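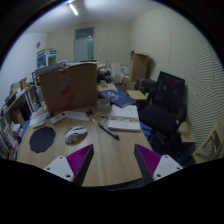
The Desk You Stop Seeing

Last updated: Sunday, December 9, 2018

We use cookies to remember your settings. By continuing to read you accept our cookie policy.

Miklós Csonka has worked from home for 12 years, most of them at the same desk on the second floor of a row house on Girkgate. He translates manuals for a living. In June he lost a signed contract on his own desktop and found it 9 days later under a stack of mail.

"I had moved that stack probably every day," he says. "I never looked at what was in it."

Csonka's problem is a common one. A desk at home collects things that have no other place to go. Remote controls get carried in from another room and stay. Charging cables come out of a bag and are left where they land. Papers arrive flat, so they don't look like clutter until there are several layers of them.

After the contract turned up, he asked for help from Vidal, a small shop in his neighborhood that sells office furniture and also sends people out to set it up. He expected to be sold a new desk. The woman who came told him to keep the one he had and spend an afternoon on it first.

Her method was simple. Everything came off the desktop and went on the floor. The mouse went back first, then a pen. Anything else had to be used that same day to earn a spot. By evening Csonka had put back 7 things, and one of those was a coffee cup.

The rest took longer. Cables were the worst of it. He had a drawer of them and could match only a few to anything he still owned. He bought a set of fabric ties from Brostine, wrapped each cable he recognized, and labeled it with masking tape. The others went to an electronics recycling drop-off.

Small items were the next job. Keys, clips, adapters and loose screws now go in lidded plastic containers, the kind sold for leftovers. Clear or cloudy ones work best, he says, and he doesn't bother sorting what goes in them.

Paper gets one tray, made by Jotus, that holds about an inch. When it fills up, he stops and deals with it. Bills are paid, letters are filed, and printed drafts go in the recycling. He tried a larger tray for a month and went back.

Cardboard boxes were harder to give up. Csonka saves them for returns, and they tend to end up on the desk with other things leaning against them. He has agreed with his wife to keep 2, both in the closet.

The desk is not always clear. Late in a project it fills up again, and he lets it. On Fridays he takes everything off and wipes down the wood, which takes him less time than it did in the summer.

He has not bought a new desk. He did replace the chair.

Contact us | Copyright 2018 | Back to top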